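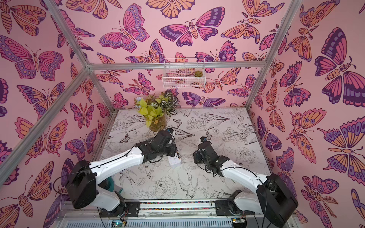

pink butterfly paper on the walls, the flower/leaf/bird line drawing one on the floor

Wallpapering a small box with aluminum bars at the corners – paste or no paste? And the basket

Lovisa Strand
Posted Wednesday, 7:40 am

Hi all, quick one before work. Lined the inside of a small enclosure with leftover wallpaper, the butterfly one from Plurberg. The frame is that silver aluminum extrusion with the grooves. Floor is a different print, white with thin black drawings. Looks great from the front, I love it.

Problem: I only used double sided tape and I'm already getting bubbles on the left wall, right behind the big purple butterfly. Also the top edge along the back bar wants to curl. Panels behind the paper are smooth plastic, the kind you buy by the sheet. Paper is plain non-woven, not peel and stick.

So
– do I pull it all off and paste it properly? will paste even stick to plastic
– can I tuck the edge into the groove of the bar or is that asking for trouble
– there's a white wire basket hung high on the back wall with a little green succulent in it. Is that going to drag the paper down? And if it's a real plant in there, does watering wreck the wall

Floor gets wiped a lot so any ideas for that too. Don't want to spend much, I have maybe 40 dollars left for this and no more of the pink roll. Thanks!!

Karthik Uddin
Posted Wednesday, 12:15 pm

Don't paste onto bare smooth plastic. It'll hold for a week and then come off in one sheet, ask me how I know. Two ways to do it:

1. Take the panels out, scuff them with fine sandpaper, wipe off the dust, one coat of grippy primer (I used the Zumus one, any bonding primer will do). Let it sit overnight. Then normal non-woven paste, paste the panel and not the paper, hang, smooth from the middle out with a dry cloth.

2. Spray adhesive on the panel, light coat, wait till tacky, lay the paper down from the top. Faster but you get one shot. With a pattern that big I'd want to slide it a bit, so I'd go with 1.

Getting the tape off: hair dryer on low, peel slow, from a corner. Non-woven is tougher than people think and you can probably save most of it. If it tears, tear a patch by hand from an offcut instead of cutting it, the ragged edge hides way better. Busy pattern like that will forgive you a lot.

Edge: don't cram it in the groove. Paper plus paste gets too thick and the panel won't seat. Trim it flush with a new blade, then push in a strip of the rubber slot cover they sell for extrusion. Covers the cut edge and stops the curl. Measure your slot first, there are differnt widths.

Basket – hang it off the bar or bolt it through the panel with a washer. Never off the paper. If it's on stick-on hooks right now move it before you do anyting else, those pull the top layer clean off.

Nilmini Ranasinghe
Posted Wednesday, 9:05 pm

Agree with Karthik on the primer. For the floor I'd skip paste completely. Cut the white paper to size, lay it flat, clear vinyl sheet on top, the thicker table cover stuff. Tuck it under the bottom edges and wipe all you want. When the print gets tired you swap it out. Mine has been down since August and only the corner is scuffed.

Plant: if it's real, take it out to water it, let it drain in the sink, put it back. A wire basket catches nothing so every drip runs straight down the paper. Or just get a fake one, I did, my sister still hasn't noticed.

Moushumi Sivakumar
Posted Thursday

i just used a glue stick on mine lol. two years, fine. tiny box tho

Lovisa Strand
Posted Thursday

Thanks everyone! Ordered the primer and the slot cover, doing the left wall first to see how the tape comes off. Karthik what grit sandpaper?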